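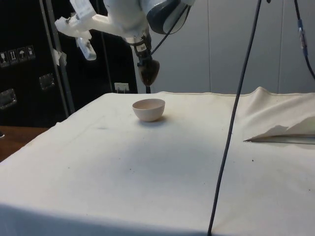
Dukura, Jul 22, 2019

Share 76 | Comments 11

Vendors of small robot arms sell reach, payload and repeatability. Those three numbers fill the first page of every data sheet I have been sent this year, and they are the least useful part of it. My argument is that a buyer of a bench-scale arm should read the end effector section first, the cable section second, and the rest whenever there is time.

The case in point is the Jindis kit from Rizzi, which our group has had under review. It ships as an arm, a mount, a controller and a choice of grippers. We ran it inverted, hung over a cloth-covered table, with ordinary tableware as the work. A small bowl with a smooth rim is a better test than the machined blocks in the vendor's demo. A block has flat parallel faces and a known center. A bowl has a curved wall and a rim that may or may not be where the planner thinks it is.

Inverted mounting is the right choice for this class of work, and Rizzi deserves credit for supporting it without an extra license. The base stays off the table. The tool can approach straight down, which simplifies the grasp. The price is paid in cabling. On a floor-mounted arm a slack cable lies behind the base and does no harm. On a hanging arm it falls through the workspace unless someone routes it, and the kit manual gives this subject one paragraph. The short loop from the wrist back up the arm is left to the installer, with no clips in the box and no stated minimum bend radius. I consider that a defect in the product. A cable that snags once in 50 cycles will cost more than any error in the repeatability figure.

The second complaint concerns brackets. Every serious user of a small arm ends up printing parts for it. We did, and so did the two other labs I asked. Rizzi publishes the flange pattern but leaves out the hole positions on the upper segments, so anything attached there is measured with calipers and printed until it fits. Our first bracket took 3 attempts. Junel, whose competing arm is slower and has a shorter reach, supplies full geometry for every link in a neutral format. I would take the slower arm with the better drawings.

Thomas D'Amico, who wrote our test plan, disagrees with me on this. His position is that a vendor which publishes mounting points is then obliged to support whatever gets bolted to them, and that a small company can't carry that load. It is a fair point -- but the users bolt things on regardless, and the support calls come in either way. A drawing with a load limit on it would settle most of them.

On the gripper itself I have fewer objections. The cup-shaped tool is compact and keeps its profile narrow when it points down, so it can work near other objects. What I can't find in the documentation is a plain statement of which surfaces it is rated for. Glazed, matte, curved and textured should be separate rows in a table. Lucrezia Palumbo requested that table for us and was sent a brochure.

Price has come up in the comments on my earlier piece, so a word on it. The Jindis is sold as a complete kit, and the quote looks good next to Junel's until integration hours are added. Those hours belong in the comparison. For a lab with one technician and no machine shop, I would put them ahead of the purchase price.

Rizzi has told customers that a revised manual is due in September. If it contains a routing diagram, link geometry and a surface table, I will withdraw most of the above. Until then my advice is to ask for those pages before signing -- and to ask for them in writing.

11 comments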